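Shape blocks, a board, and the best desk corner in the house

I have been meaning to write this up since April, and every time I sit down to do it I end up playing with the blocks instead. So, tonight, with a cup of tea and the desk lamp on, I'm going to try to get through the whole thing before I start stacking.

It began with a bag of toy shapes. Tusard, the little secondhand place two streets over, has a bin by the register where everything that has lost its box ends up. Most of it is single dominoes and puzzle pieces and plastic dinosaurs with chewed tails. I was in there for picture frames (didn't find any) and came out with a paper bag full of solid shapes for 7 dollars. Cylinders, stars, hearts, prisms, all in those colors you only ever see in a kindergarten room. I loved them right there at the register. I didn't have a plan for them at all!

I took them home and washed them in the sink with dish soap and an old toothbrush. If you ever do this, go slowly over any piece with fine ridges, because that's where the grime lives. I found something orange in one of the stars that I am going to assume was crayon. They dried overnight on a dish towel and by breakfast I had already moved them around a dozen times while the coffee brewed.

The problem was where to keep them out. I like having small things out. Things in drawers might as well be in another town as far as I'm concerned. But small loose things on a busy desk end up under the mail, or on the floor, or in the dog, and I didn't want any of those for my shapes. What I wanted was one surface that belonged to them, somewhere I could push them around when I was on the phone or stuck on something.

First try was a tray. It had a nice raised lip, so nothing rolled off, but the bottom was painted with lemons and the colors fought with everything. A yellow heart on top of a yellow lemon just disappears. Second try was a folded piece of felt, which looked good for two days and then looked like the inside of a pocket.

Then I remembered the board. I had a flat piece of pale wood that had been leaning behind the bookcase since the Tierney move (that was the apartment on Tierney, with the sloping kitchen floor, for anyone who has been reading that long). It was going to be a shelf. It was then going to be a different shelf. I wiped it down, laid it flat, put the shapes on it, and stood there grinning like I had built a cathedral.
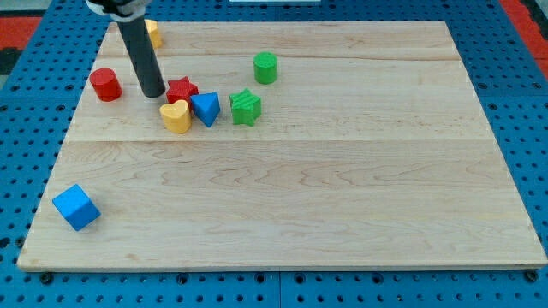

The thing I hadn't expected was how much the wood would do for the colors. Red looks redder on it. The yellows, which had gone a bit mustardy against the white desk, look warm and cheerful again. And the grain gives you something to look at between the pieces - there are these swirls that look like a weather map, and I catch myself putting a star down so it lands beside one. I had always thought of bright toys as needing a white background, like in a catalog, and I was completely wrong about that.

I like the blue pegboard under it, too. I got that from Stokodon when they were clearing out old shop fittings, and I'd always figured pegboard had to go on a wall. Well, mine lies flat! The board sits right on top, and the blue makes a sort of pond with a wooden raft in it. My plan was to put pegs in the holes around the raft and hang pens and scissors off them somehow, and I haven't worked that part out, because pegs that stick straight up turn out to be very good at catching your sleeve. Suggestions welcome.

On to the actual arranging, which is the part I could talk about all day.

I don't sort by color. I tried it, and it made the whole thing look like a store display, all tidy and a bit bossy. I don't sort by shape either. What I do now is leave most of the pieces bunched toward one side, the way people bunch up in the kitchen at a party, and then let one or two wander off on their own. A cylinder standing by itself in open space looks wonderful. It looks like it's thinking. If everything is spread out evenly, your eye doesn't know where to go, and if everything is in one lump, it just looks like you dumped out the bag. Somewhere between the two is where it gets good.

The stars are my favorites. They're better than you'd guess at standing on their points, as long as the surface is level, and a star on its feet has a lot more personality than a star lying down. The hearts are harder. A heart lies flat quite happily, but if you stand it up you need a steady hand and no trucks going by outside. I've managed it twice. The prisms are the most useful of the lot, since you can tip them one way to make a ramp and another way to make a roof, and a roof on top of two cylinders is a perfectly good house. I have made that house so many times.

And the cylinders! I know, they're the plain ones. But everything else needs them. They hold things up, they fill a gap, they roll all the way across the board with a sound I find very soothing (my sister, on the phone, has asked me more than once what that noise is). If I were starting a set from nothing I'd get cylinders first.

I've had a few emails since I mentioned the board in passing last month, so let me answer the ones I can remember.

Do you need a fancy board? No. Mine is plain, and it was free, in the sense that I paid for it years ago and had forgotten. I'd look for something light in color and thick enough that it doesn't rock or bow. You can see the thickness of mine from the front and I like that, it makes it feel like a small stage. A big cutting board would do nicely if you can spare one.

Did you put a finish on it? Not yet. I bought a small tin of the Iltach wax and it's still sitting on the windowsill with the lid on. I'm a little nervous about it. I like the paleness so much, and every wax I've ever used has made the wood a shade darker. I may try it on the underside first and report back.

How big does it need to be? Bigger than you think. I started out covering half of mine with a plant, and the shapes looked crowded and sad. Moving the plant to the bookcase fixed it right away. You want plenty of empty wood. The empty part is where you get to push things around.

Isn't it kind of a lot of desk to give up? Well, yes! My desk is 51 inches wide and I am now doing my paperwork on what's left. But I was only ever using that end for piles. I went through those piles when I cleared the space and found a birthday card I'd never mailed, a library book (sorry) and a gift card with 40 dollars on it, so the board has paid for the shapes already, with plenty left over for more shapes.

What I want to do next is try it at different times of day. Early morning is lovely in that corner. The light comes in low and all the pieces throw long shadows across the wood, and for a little while you get a second set of shapes for free. The shadow of a star is a strange thing, it comes out looking more like a crab. By lunchtime they've shrunk to almost nothing and the colors take over again. I'd like to spend a whole rainy afternoon on it too, with the lamp pulled down close, just to see what the grain does.

I'm also on the lookout for a few more pieces. I'd love an arch, and a half circle to put on top of the roof-house as a sort of ridiculous hat. Tusard had a fresh bin out last time I walked past, but it was five minutes to closing and they were already bringing the sign in. I'm going back this weekend with a bigger bag.

If you have a shelf or a tray or an end of a counter where you keep something purely because you like moving it around, tell me about it in the comments. I got such great ones after the button jar post, and I'm still thinking about the person who arranges walnuts.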